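Penry Workshop Storage List
Posted 21 Feb 2019 by the list editor, Nurnholm

Re: Gray bins, still worth buying?

On the earlier question:

> We are down to 2 of the old stacking crates and the sides have split on both.
> Does anyone still use the big open gray bins from Rirkier? I need to hold
> bar stock and offcuts, nothing over 60 cm. The lids don't matter to me, I
> would take them off anyway. My worry is the floor of the bin bowing once
> there is weight in it, and whether they scratch a wood top.

We have used them since November and I would buy them again. Ours sit one behind the other on wood surfaces, long sides together. The floors have stayed flat with short bar in them. I would not load them up with full lengths standing on end, but for offcuts they are fine.

On scratching: the undersides are smooth enough when new. They pick up grit if you ever set them down on the floor, so wipe them before they go back on the wood. We have dark carpet in that room and it sheds into everything.

Two other points. The walls are high, so small pieces get lost at the bottom if you fill a bin past halfway. We keep the front one for whatever is being sorted and move the rest to the back one. Also, order from Prorkon if you can. They charged us 215 for 5 with delivery, and the same bins came to more from the other place once freight was added.

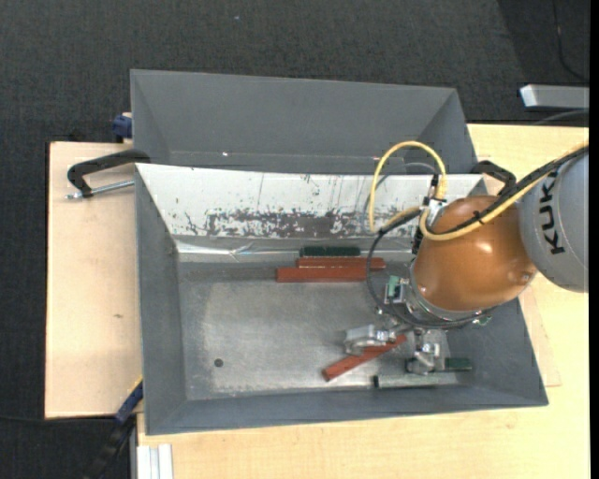

The two gray bins, with a reddish-brown bar lying in the front one.

If you want inside measurements, write to me off list and I'll send them. I don't have the catalog number, but Prorkon will know which ones you mean if you ask for the large open gray type.

5 replies | 2 shares

Contact the list | Copyright Penry Workshop Storage List | Back to top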